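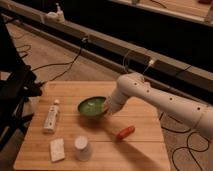 Le bras blanc au-dessus du plateau, la pince dans le bol vert.

Janvier, tard. Troisième soirée sur la pince Jaunzems et je ne suis toujours pas convaincu. Marcus Whitlock, de chez Derovstead, m'avait promis une « saisie universelle ». J'ai payé 744 euros pour l'adjectif. L'ancienne, la Darell, en valait la moitié et ne prétendait à rien.

J'ai gardé la même disposition que pour la Darell : le bol un peu en retrait, la bouteille à gauche, le gobelet blanc devant, la carotte à droite. Si je commence à déplacer les choses pour arranger la nouvelle, autant recopier la brochure. Le bol me paraît le plus instructif des objets. L'intérieur est lisse, il brille, et il faut descendre de biais. On peut toujours faire joli avec un bloc bien carré. 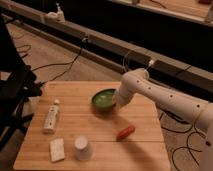
52 essais prévus par pince, sans retouche du réglage entre deux. Marcus trouve que c'est peu. Sa fiche annonce 2 159 cycles « sans perte de précision », mais quand je demande sur quels objets, il me parle du contrôleur. Le contrôleur Potitz, justement, je le soupçonne d'arrondir les angles en fin de course, et alors je compare quoi au juste ? Deux pinces ou deux façons de freiner ?

À reprendre demain : vérifier le zéro du poignet, ranger les câbles par terre côté droit, relire les notes de la Darell avant de regarder celles d'aujourd'hui. Ne pas rappeler Marcus avant d'avoir fini la série. Il a presque réussi à me vendre la version 2 au téléphone, alors que je n'ai pas encore d'avis sur celle-ci.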